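Estska HT-58 Hand-Tracking Capture Kit
Operating rules and station requirements
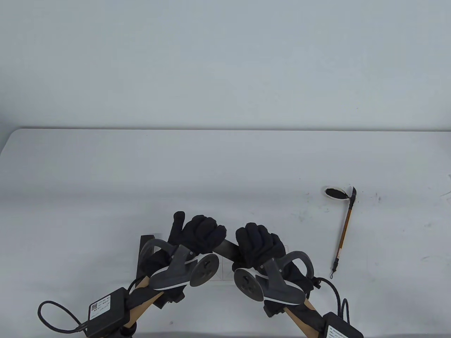
The HT-58 kit is supplied for recording manual work that will later be used to train robot manipulation policies. It ships with a written operating standard, and recordings made outside that standard are not covered by the Estska data acceptance terms. The rules apply to the operator, the station and the file. A plain white table against a plain pale wall meets the background requirement in section 2. Controllers are strapped across the back of each gloved hand, with the round discs facing inward in the start position. Cables leave the electronics boxes in a wide curve and must not be pulled tight at any point in the reach.

1. Operator setup

Gloves are dark, soft fabric, and the same pair is worn for the whole session. Change of glove size means a new calibration. The strap should hold the controller still when the hand is shaken lightly, without marking the skin after ten minutes of wear. Rings and watches come off first.

Both hands are closed into fists and held close together over the table at the start of every recording. Hold for three seconds. The same pose closes the recording. Files missing either pose are rejected on import.

2. Station

Table surface: plain, light, single color. Light scuffs and specks are allowed. Printed patterns are not.
Wall or screen behind the table: plain, matte or low gloss.
Minimum lighting at the table surface: 2000 lux, measured at the center and at both near corners.
Table height: 86 cm for standing work. Seated work is outside the scope of this edition.
Objects on the table: only those named on the task card. Place them clear of the start position, to the left or right of the hands.

Reflective objects may be used if the task card lists them. Expect tracking dropouts near polished metal and mark the affected recordings with code R.

3. Electronics boxes and cables

Each box carries a label that must stay readable. Log the box numbers at the start of the shift, and again if a box is swapped. Do not cover a label with tape - reprint it if it wears. Cables are checked at both ends before power is applied. A cable with a cracked sleeve is taken out of service the same day.

4. Stop conditions

Stop recording if a strap slips, a cable catches on the table edge, or the operator reports numbness or heat at the wrist. Stopped recordings are kept and flagged. They are not trimmed and resubmitted.

Ordering and support

Kit, complete: part no. 3262
Replacement strap set, gloves and label sheets are ordered separately through the Misodov parts desk.
Service and recalibration: Plenov workshop. Customers in the Gulf region return units through the Abu Hammour office.
The current edition of the operating standard was released in May and replaces all earlier ones. A printed copy is packed in the lid of the case.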